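News > Products > Antennas and Reception

Plastden Opens Exchange Program for Older Caravan and Boat Antennas

27 September 2021

Owners of motorhomes, caravans and small boats may now return an aging television antenna to Plastden and receive credit toward a current model, the company has announced.
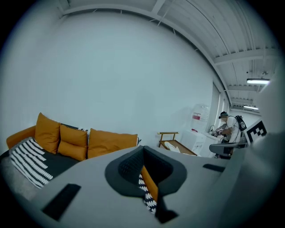
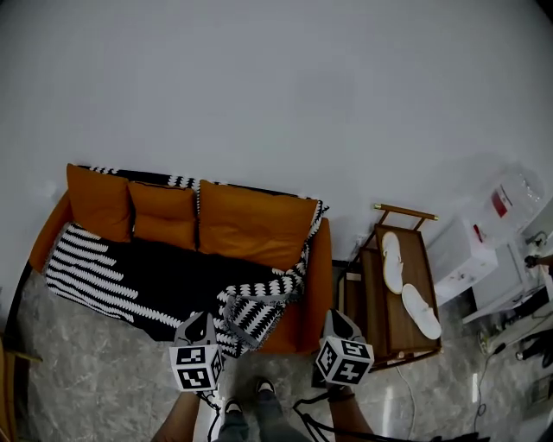 Orange sofa with a black-and-white patterned throw.

By Rekha Kurup
Antennas and Reception Desk

The exchange program applies to roof-mounted and mast-mounted antennas of any make, provided the base plate and cable connector are still attached. Credit is set at 41 dollars for a directional antenna and 59 dollars for an omnidirectional one. It may be used only against the Tornar series, which Plastden introduced in February for vehicles and vessels that travel outside metropolitan signal areas.

Karthikeyan Kamath, general manager of Plastden, said the company had received steady requests from customers whose antennas were installed before the most recent changes to broadcast frequencies in their regions. Many of those units still pick up a signal in town but lose channels at campgrounds and moorings.

"A good number of these antennas were well made and have served their owners for many years," Mr. Kamath said. "They were designed for a different set of channels. The program gives owners a straightforward way to replace them and ensures that the metal and cable are recovered."

Returned units will be taken apart at the Murthy service center, where aluminum elements, copper cable and mounting hardware will be separated for recycling. Amplifiers that pass a bench test will be kept as spare parts for customers who prefer to repair an existing system.

The Tornar series consists of a folding directional antenna and a low-profile dome. Both operate on 12-volt power and are supplied with 8 meters of coaxial cable, a roof gland and a wall plate. The dome does not need to be turned by hand when a vehicle is moved or a boat swings at anchor. Plastden advises that the directional model remains the better choice for long stays in weak signal areas.

Manikandan Gowda, who manages the Murthy service center, asked customers to check the cable run before ordering. Cable that has been crushed at a roof hatch or left open to salt air should be replaced at the same time as the antenna. The center will inspect cable and connectors at no charge for any customer taking part in the program.

Marine customers are asked to note one further condition. Antennas mounted above a radar unit or next to a VHF whip must be inspected in place before a dome is supplied, as the mounting position may need to be changed. Inspections can be arranged through Flukness, the authorized marine installer, which has five mobile technicians.

Claims may be made by mail or in person. Each claim must include the serial number of the returned unit, if it can still be read, and a copy of the order for the new antenna. Credit will be applied within eight business days of receipt. The program is limited to one antenna per vehicle or vessel, and commercial fleets should contact Venkatesh Mudaliar in the trade accounts office for separate terms.

Plastden has not set a closing date for the program. Written notice will be given to dealers before it ends.

Related items
Tornar Dome: Installation Guide Revised for Curved Roofs
Flukness Adds Mast Inspection to Marine Service List
Choosing Coaxial Cable for Long Runs, by Si-eun Tak
Murthy Service Center Extends Counter Hours
Warranty Terms for 12-Volt Amplifiers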